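Rurka Waffle Sheet Set

Cotton bed sheets in a small raised check. Sold by Druderley Bedding.

Item 333. In stock in most sizes. Orders placed before noon go out the same day, except Wednesday, when the stockroom is closed for receiving.

Overview

The Rurka is our everyday sheet set. It is woven in a waffle pattern with a shallow cell, so the surface has some texture to it but still lies flat under a blanket. People who find percale too crisp and sateen too slippery tend to get along with it. It has been in the range longer than anything else we sell except the Dunbar flannel, and apart from the elastic, which we changed two seasons back, it is made the same way it was at the start.

Each set has one fitted sheet, one flat sheet and two pillowcases. The twin set has one pillowcase. Pieces are also sold separately, so if you wear out a fitted sheet first, as most people do, you do not have to buy the whole set again.

Fabric

The yarn is combed cotton, with no polyester in it. Finished weight is 147 grams per square meter before washing. That puts it between our lightest summer sheet and the Clunska brushed set. The fabric is washed once at the mill, so it is fairly soft out of the package, and it gets softer over the first several launderings. The cells close up slightly in the first wash and then stay the way they are.

A waffle weave has more surface than a plain one. It takes longer on the line than percale and it holds a little more warmth. In a hot bedroom you may want the flat sheet alone in July and August.

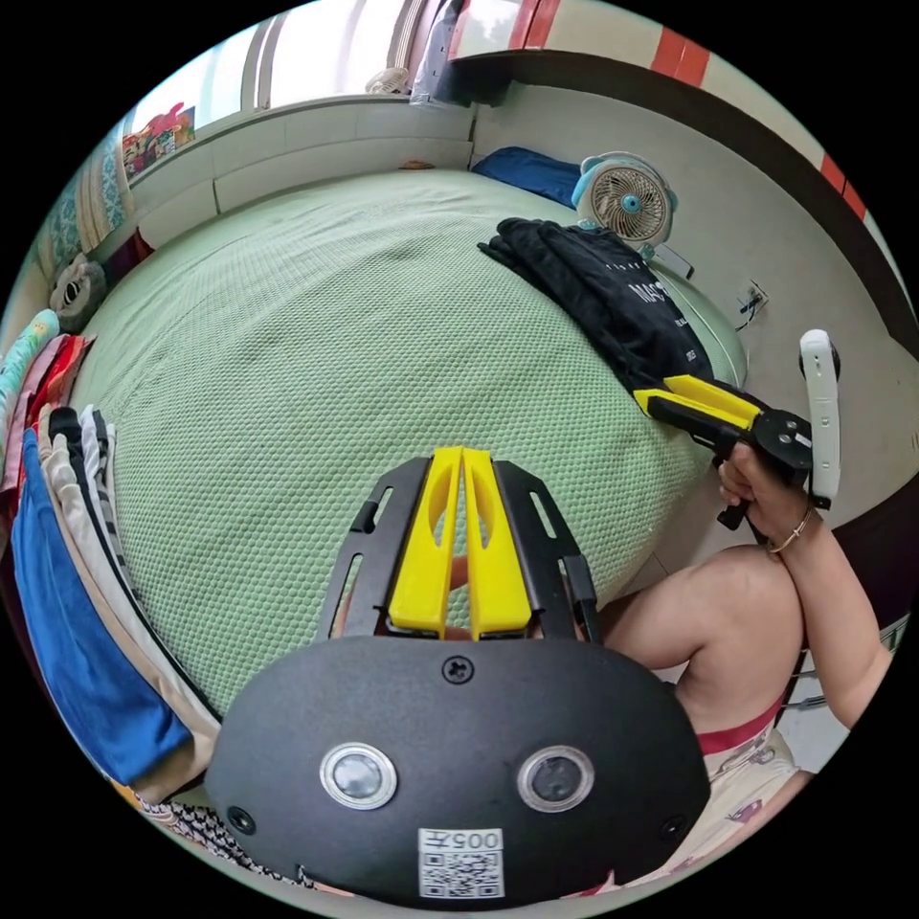 Does the fitted sheet stay on a thick mattress?
Mattresses up to 15 inches deep are fine with the standard fitted sheet. For anything deeper, including a mattress with a topper on it, order the deep pocket version, which goes to 18 inches. The elastic runs all the way around on both.

Sizes

Twin: fitted 39 by 75 inches, flat 70 by 102 inches
Full: fitted 54 by 75 inches, flat 86 by 102 inches
Queen: fitted 60 by 80 inches, flat 94 by 106 inches
King: fitted 76 by 80 inches, flat 110 by 106 inches
Standard pillowcase: 21 by 31 inches
King pillowcase: 21 by 40 inches

All sizes are given after washing. The sheets are cut larger to allow for shrinkage, so a new fitted sheet will feel loose until it has been through the laundry. Please wash it before deciding it is the wrong size. We do not make a California king in the Rurka. The Clunska comes in that size if you need it.

Colors

The current colors are white, oatmeal, pale mint, slate and brick. Mint is the lightest green we carry. It looks cooler next to a north window and slightly yellow under a warm bulb, so order a swatch if you are matching it to paint. Swatches are four inches square and free, limit five per household.

Slate and brick are dyed darker and will give up some color in the first two washes. Wash them alone or with other dark things. White, oatmeal and mint can go in with a regular light load.

Dye lots vary. If you are adding a single pillowcase to a set you bought last year, expect a small difference. The lot number is on the paper band around the package. Send it to us and we will check whether any of that lot is left.

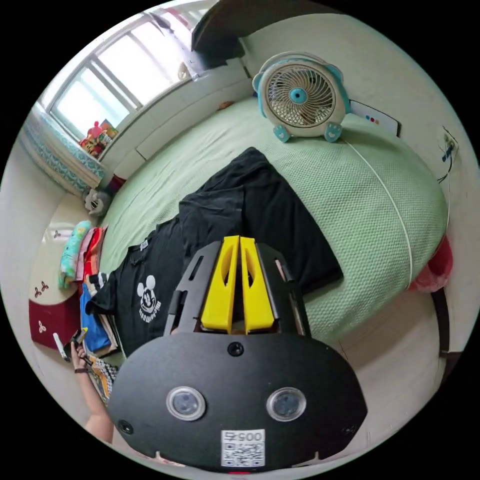 Waffle sheet in pale mint, with a black T-shirt on top.

Care

Machine wash warm, up to 104 degrees. Use a normal amount of detergent and skip the fabric softener, which coats the cotton and flattens the texture. Bleach is fine on white only, and not often.

Tumble dry on low and take the sheets out while the seams are still slightly damp. If you dry them on high until everything is stiff, the fitted sheet can come up short at the corners. Pulling it over the mattress while it has a bit of give left in it will usually bring it back.

Ironing is not needed. If you want smooth pillowcases, iron them inside out on medium. The hem is plain weave and presses well. The waffle part will flatten under the iron and come back the next time it is washed.

The raised threads can catch on rings, zippers, pet claws and rough heels. A snag will not run the way it does in a knit. Work the loop back through to the underside with a blunt needle and leave it there. Do not cut it.

Close zippers and hooks on any clothes you put in the same load. Towels are best kept out of it. They shed, and the lint settles in the cells and takes two or three washes to clear.

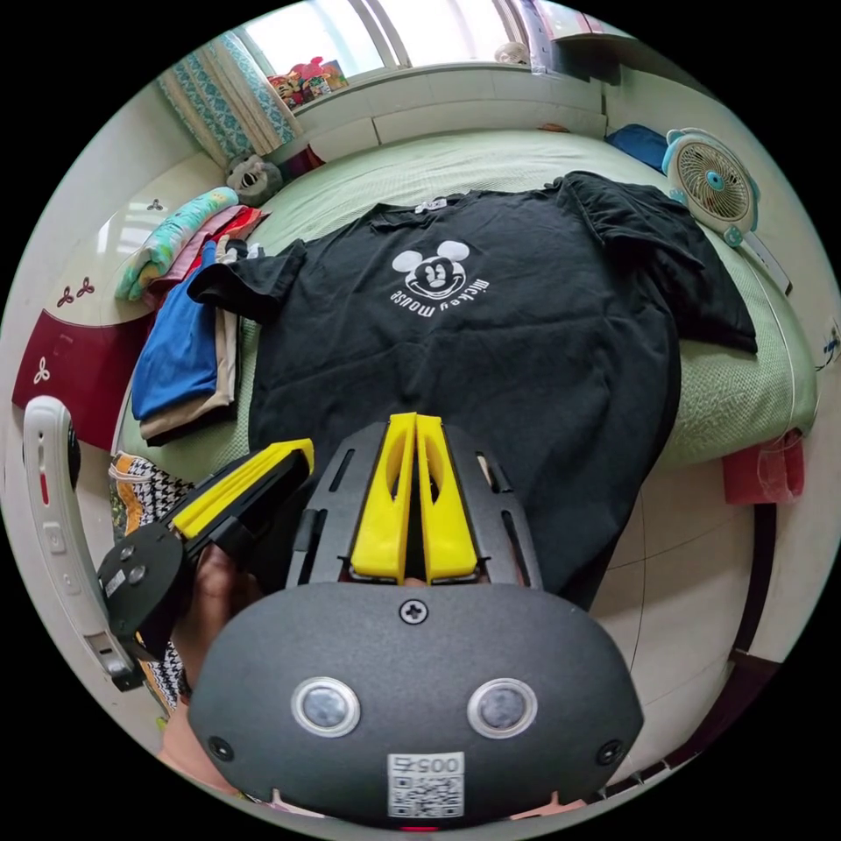 If lint does build up, run the sheets through a cold rinse with nothing else in the machine, then shake them out before drying. Clean the dryer screen halfway through the cycle. A stiff clothes brush will take care of whatever is left.

Construction

The flat sheet has a four inch hem at the top and a half inch hem at the bottom. Side edges are the woven selvage, turned once. Fitted corners are sewn with a double row of stitching. There is a small woven tag inside the bottom right corner of the fitted sheet, marked with the size, so you can find the right corner when making the bed.

Pillowcases are open at one end, with no flap. We tried an envelope closure and most customers asked for the plain one back.

Rental and guest house orders

Cases of 12 sets are available in white and oatmeal. These come without the paper bands and are folded flat for shelf storage. Donnie Sutherland handles case orders and can quote mixed sizes. Allow two weeks. October is our busiest month for these, so order early if you are restocking for winter.

Returns

Unwashed sets can be returned within 30 days for a full refund. Washed sets can be exchanged for another size if there is no wear or staining. Faults in the weaving or stitching are covered for two years. Send a photo of the fault along with your order number and we will replace the piece.

Related items

Clunska Brushed Sheet Set, item 370
Dunbar Flannel Sheet Set
Rurka Waffle Blanket, twin and queen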